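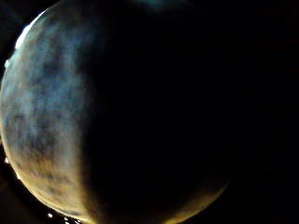 What did Ingeborg Mösli want from the ferry office at Berklow? She wanted her trunk back, and the fare from Humach, which came to 150.

The clerk looked up ticket 3871 and said the trunk had gone on to Camenzind.

"I never lived in Camenzind," she said.

"Someone signed for it."

He turned the book around. It was her sister's name, in her sister's hand — five years after the funeral.
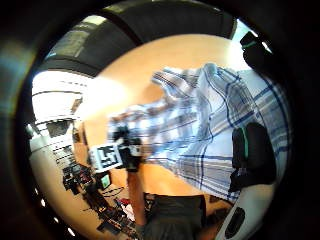
Ingeborg read it twice and asked when the next boat left.

"Six in the morning," the clerk said. "One way or return?"

She put the money on the counter and told him one way.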